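The bus from Punbridge put her down at the bottom of the hill, and she walked up with the box against her hip. It had gotten heavier since the morning. Inside were her mother's recipe cards, a jar of buttons, two pillowcases, and the letter from the water company about account 3081, which somebody would have to close.

Her brother was already in the kitchen at the house. He had the windows open and the radio off. He had put the kettle on and then forgotten it, so she lit the burner again.

"You said noon," he said.

"The bus said noon."

He looked in the box and took out one of the pillowcases, then folded it back the way it had been. He had never been any good at folding, and the corners stuck out.

They had agreed on the phone to start with the closet in the hall. It held the bedding, the tablecloths, and everything else their mother had called good cloth. She had worked at the Laryea mill until it shut, and she had brought home ends and seconds for years. Most of them had never been used. They sat in stacks with newspaper between them, and the newspaper had gone brown.

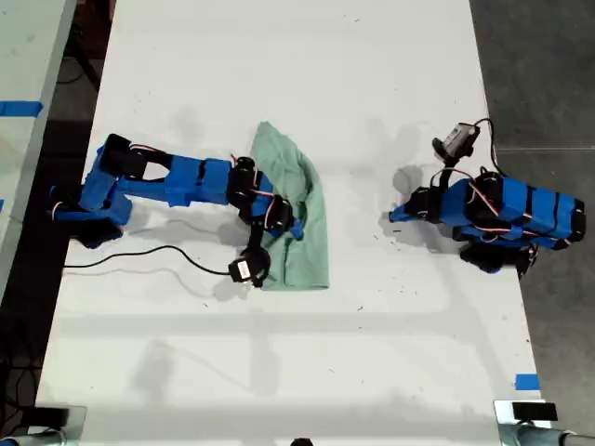

He wanted to give it all to the church. She wanted to look at each piece first. They had argued about this already, twice, and now they did it again in lower voices.

"There's a man in Mundau who buys old linen," he said. "By the pound."

"By the pound," she said.

"I'm only telling you what there is."

She sat down on the hall floor and began pulling out the bottom stack. The first was a tablecloth with a scorch mark by the hem. She remembered the iron and she remembered the smell. She had been seven, and her mother had sent her out to the yard and told her to stay there until she was called. When she came back in, the cloth was gone and there was soup. She hadn't known it was kept.

"Do you remember this?" she said.

He bent down to look. "No."

"I burned it."

"I thought I burned it," he said. "I got in trouble for that."

She looked up at him. He was serious. He went into the kitchen and came back with the tea, and he set hers down on the floor next to her knee.

"You never said anything," she said.

"I thought it was me. I used to play with the iron."

She drank some of the tea. He had put sugar in it, the way their mother took it, and she drank it anyway.

After that he sat down too, with his back against the other wall and his long legs across the hall so that nobody could have gotten by. He opened the pieces up and she decided. The ones to keep went behind her. The ones for the church went by the door. It was slow work. Some of the folds had been in so long that the cloth had worn thin along the lines.
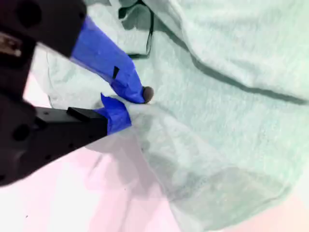
*Pale green cloth, held between two taped fingers.*

Near the top of the closet they found a dress length still in its store paper. Inov, the paper said, and a street that wasn't there anymore. The price was penciled in the corner, 98, with no sign in front of it.

"What was she going to make?" he asked.

"I don't know. She never talked about a dress."

He held it up by the corners. It was enough for a tall woman, and their mother had been short. They both saw that at the same time. He looked at his sister, who had been the tallest girl in her class and had gotten married at city hall in a gray coat, on a day's notice, without telling anyone.

"Behind you?" he said.

"Give it here."

She put it in her lap and kept it there. It was getting dark in the hall. He got up, one hand on the wall, and went to see whether the bulb still worked.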